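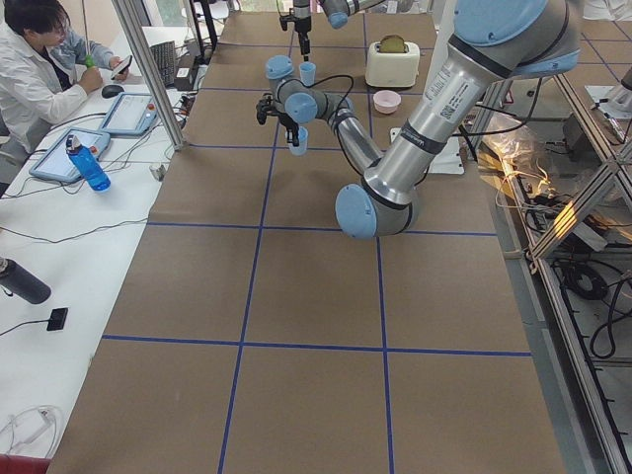 Quadriller une table : lignes, cases et coordonnées

Sciences junior > Mesurer et repérer > Fiche 3256

Imprimer cette page | Envoyer par e-mail

Texte : Veerle Nijs. Relecture : Bart Peeters.

Un quadrillage est un ensemble de lignes qui se croisent. Il découpe une surface en cases. On en trouve sur les cahiers, les plans de ville et les échiquiers. On peut aussi en tracer un sur une table, avec du ruban adhésif de couleur. Le bleu se voit bien sur le papier kraft brun.

À quoi sert un quadrillage ?

Sur une grande table, il est difficile de dire précisément où se trouve un objet. « Le bol est près du grille-pain » ne suffit pas : près, mais de quel côté ? Avec des cases, la réponse devient courte. On donne un nom à chaque colonne (A, B, C) et un numéro à chaque rangée (1, 2, 3). La position du bol s'écrit alors en deux signes, par exemple C1. Ces deux signes s'appellent des coordonnées.

La case ne donne pas le point exact. Deux gobelets bleu clair posés dans la même case ont les mêmes coordonnées, même s'ils ne se touchent pas. Pour être plus précis, il faut des cases plus petites, donc davantage de lignes.

Combien de cases ?

Deux lignes dans un sens séparent trois colonnes. Deux lignes dans l'autre sens séparent trois rangées. On multiplie : 3 x 3 = 9 cases, si toutes les lignes traversent la table d'un bord à l'autre. La règle est la même pour d'autres nombres : on ajoute 1 au nombre de lignes de chaque sens, puis on multiplie les deux résultats.

Le croisement

L'endroit où deux lignes se rencontrent est une intersection. En géométrie, une ligne n'a pas d'épaisseur et l'intersection est un point. Le ruban, lui, a une largeur. Quand deux bandes se recouvrent, elles forment une petite zone à quatre côtés où il y a deux couches de ruban. Autour de cette zone, la surface est partagée en quatre régions.

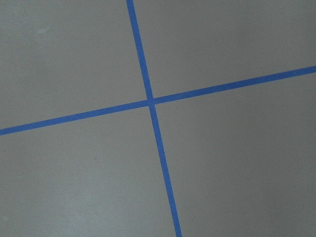 Deux bandes bleues se croisent sur une surface grise, vues de biais.

Un angle droit mesure 90 degrés. Vu de biais, il change d'apparence : deux des angles semblent plus fermés (ils sont aigus) et les deux autres plus ouverts (ils sont obtus). C'est un effet de perspective. Pour savoir si un angle est vraiment droit, on ne se fie pas à l'œil. On pose une équerre.

La perspective modifie aussi les largeurs. Une bande régulière paraît un peu plus large dans sa partie la plus proche de l'observateur.

À faire : ton propre quadrillage

Matériel : une table, du papier kraft, du ruban adhésif de couleur, un mètre, une équerre, un crayon.

1. Couvre la table de papier et lisse les plis avec la main.
2. Mesure un bord. S'il fait 76 cm et que tu veux quatre colonnes, fais une marque tous les 19 cm (76 : 4 = 19).
3. Reporte les mêmes marques sur le bord opposé.
4. Colle une bande entre deux marques qui se font face. Tends-la avant d'appuyer -- à deux, c'est plus facile.
5. Recommence dans l'autre sens. Contrôle chaque croisement à l'équerre.
6. Écris les lettres et les numéros le long des bords.

Pose ensuite un gobelet, un bol et une assiette dans trois cases différentes. Note leurs coordonnées, enlève tout, puis demande à quelqu'un de remettre les objets en place avec ta seule liste.

Vocabulaire

Coordonnées : signes qui indiquent une position.
Intersection : endroit où deux lignes se coupent.
Parallèles : se dit de deux droites d'un même plan qui ne se rencontrent jamais.
Perpendiculaires : se dit de deux droites qui se coupent à angle droit.

Ce site utilise des cookies pour mesurer sa fréquentation. Accepter | Refuser | En savoir plus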